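4.3 Colgar la tela de fondo

El kit Hesetti incluye la barra, dos soportes y las pinzas. La tela se vende por separado. Antes de empezar, compruebe que la pared está seca y que la pintura lleva al menos dos semanas aplicada.

1. Marque en la pared los dos puntos de fijación, separados 1000 mm entre sí.
2. Compruebe la horizontal con un nivel. Si hay desviación, corrija siempre el punto derecho.
3. Taladre, introduzca los tacos y atornille los soportes sin apretar del todo.
4. Coloque la barra, centre el tramo sobrante y apriete los tornillos.
5. Sujete la tela con las pinzas, empezando por el centro y avanzando hacia los extremos.
6. Deje caer la tela sin tensarla durante una noche. Los pliegues del embalaje se reducen con el peso.

Nota: para paredes de yeso laminado utilice los tacos de la bolsa 284. Los de la bolsa 660 son solo para ladrillo u hormigón.

PRECAUCIÓN: no cuelgue de la barra focos ni otros accesorios. No planche la tela una vez colgada.

4.4 Colocar las letras

7. Presente las letras sobre la tela extendida en el suelo antes de fijarlas.
8. Fije primero la fila superior y deje espacio para la inferior.
9. Retírese unos pasos y corrija la alineación.
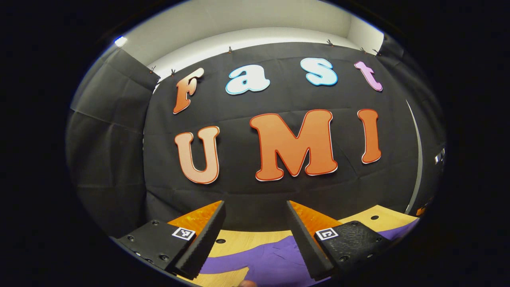 Figura 11. Letras en dos filas sobre tela negra.

Para cambiar el texto, retire las letras de una en una y guárdelas en plano. Los recambios se piden con la referencia 811.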